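My cousin Shu-fen Mak will marry in November, and for three weeks I did not know what to wear. In our family a guest should look nice but never nicer than the mother of the bride. This rule is harder than it sounds, as my aunt likes plain gray.

First I ordered a long blue dress from Skalix. It was 1360 before the discount and 837 after, so I felt very clever for two days. Then it came, and the shoulders were made for a swimmer. My friend Jinfeng Wan looked at me for a long time and said the color was good. I understood what she meant. 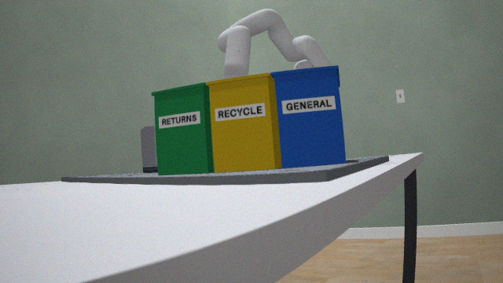
2 min read

So I had to send it back. I kept all the tags on, and I advise you to do the same – the shop is strict with this. The money came after nine days, without the delivery fee.

The second dress I bought in a real store, Fusska, near my office. It is dark green, with sleeves to the elbow and a skirt that lets me sit down and eat. I paid 300 more to have it made shorter, and the tailor, Mr. Tsao, also moved the waist up a little. I think this small change did more for me than any sale.

For shoes I will wear my old black ones. My aunt has seen the dress in a photo and she approves, but she asks me to please not wear the big earrings. I have not decided yet about the earrings.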